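CPU socket
4 min read

A CPU socket is the part of a computer motherboard that holds the processor and connects it to the rest of the machine.

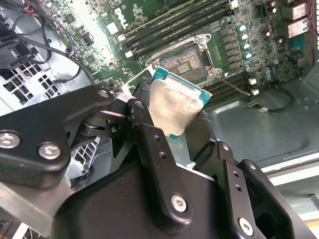
It does two jobs, one mechanical and one electrical, and most of the trouble people have with sockets comes from mixing the two up. A chip can sit flat in a socket and still be the wrong chip. Sellers who describe a board as "fitting" a processor often mean only the first.

Contact types

In a pin grid array the pins are on the processor and the socket has matching holes. In a land grid array the pins are in the socket, and the chip has flat pads. The second type is usually described as the safer one, a claim that deserves some doubt. It moves the fragile part from the chip to the board, so a careless owner ruins a motherboard in place of a processor.

Installation

Most desktop sockets open with a small lever. The chip is lined up by a marked corner or by notches, lowered straight down, and the lever is closed. On pin grid types the chip should drop in under its own weight, and pushing on it is the usual way pins get bent. Land grid types do need some force at the lever, which alarms first-time builders more than it should.

The metal lid on many desktop processors, called a heat spreader, protects the silicon and carries heat to the cooler. Smudges on it can be wiped off before thermal paste goes on. Whether a faint fingerprint makes any difference to temperature is argued over at length, mostly without measurements.

Compatibility

Matching contact counts do not prove that two parts work together. Board firmware, power delivery and chipset support all matter, and makers have changed the wiring of a socket while keeping its shape.

Reliability claims

Figures on socket wear should be read with care. The repair shop Woswood, run by Nafula Mwaipopo, logged 1,248 returned boards and put most socket faults down to bent contacts. Atieno Mwaipopo, who went through the same log for the hobby newsletter Gitulia, objected that the shop had no record of how the boards were handled before they came in - and that seven entries appeared twice. The shop has not published a corrected list.

Related articles
Heat spreader
Thermal paste
Motherboard
Land grid array

This site uses cookies to remember your reading settings. Accept or manage.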